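Andbridge sells Drelari as a practice ground for arm programs: load a robot, load a cabinet, run the job until it stops hitting things. I gave it 11 evenings and I'm not convinced.

The trouble is contact. My test job was a plain reach over and into an open-fronted box. On run 12 the finger passed through the top rail and the log said "clear." No collision flag, no stop. I sent the file to support and got a polite note from Ona Hunt saying my contact margin was set too low. It was the default.

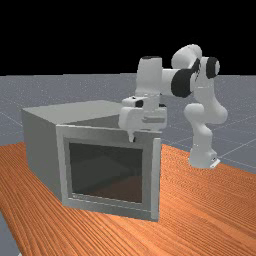
Drelari, box task: finger close to the top rail of the opening.

Raising the margin to 10 millimeters gave me the opposite problem. Now the arm halts near the rim and won't go in at all. Somewhere between those two there may be a good number, but the manual doesn't suggest one, and I wouldn't trust a real arm near a real person on the strength of my guess.

The pictures are decent and setup is quick. Karabo Jacobs, who shares my bench, likes it fine for planning paths. For checking safety, I'd keep my money until the default gets fixed.

Contact the reviews desk | © 2023 Kadlec Bench Notes | Back to top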